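Keeping plastic bowls free from smell

My mother-in-law kept onions in plastic bowls, and after two years the smell was living there. I tried many things. The best for me is baking soda: two spoons in warm water, and leave the bowl for over 10 hours.

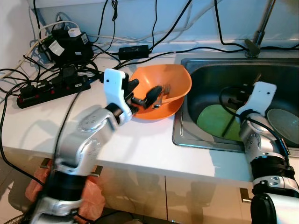 Do not use the rough side of the sponge. It makes small scratches, and old food stays inside them. For tomato stains I put the bowl by the window in the sun, and in December I use a little vinegar. Dry everything well before you stack it.

Enikő Sipos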